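Riis Seed Tray, Deep Size

Back in stock from Wednesday, in the 2-inch depth

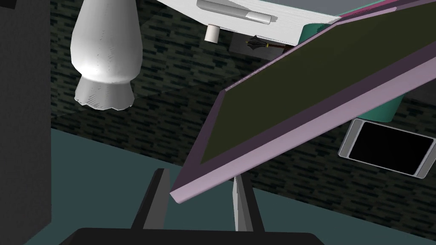
I started selling these because I got so fed up with the flimsy ones. You know the kind, you fill them with wet compost, pick them up by one end and the whole lot folds in the middle and lands on your shoes (my poor lettuces, twice in one spring!). The Riis tray is stiff enough to carry one-handed when it's full, and I've been using the same 7 in my own greenhouse through four seasons of tomatoes, leeks and way too many marigolds.

The deep size gives roots a bit more room, so you can leave seedlings in it longer before potting on. I sow mine in March and most of them stay put until the nights warm up. It has no drainage holes. I water from underneath, with the pots or cell inserts standing in the tray, and tip out whatever is left after half an hour. If you want to sow straight into it, drill your own holes with a small bit and go slowly near the corners.

Inserts are sold separately. The Kumia ones fit nicely. The Nellix ones sit a little high, but Huguette Fleury, who buys from me every year, trims the lip off hers with kitchen scissors and swears by them.

Cleaning is easy: warm water, dish soap, an old brush. Please don't put it in the dishwasher, I tried that and it came out a funny shape.

I have 251 in this delivery and the last lot was gone by June, so if you're planning a big sowing, don't hang around! Orders placed before noon go out the same day. Two or more ship together in one flat box, and if one turns up cracked just send me a quick note and I'll put another in the mail.

Pairs well with: Asurico plant labels, Kumia 24-cell insert, fine rose watering can

Questions? Write to Monique Mallet at the shop desk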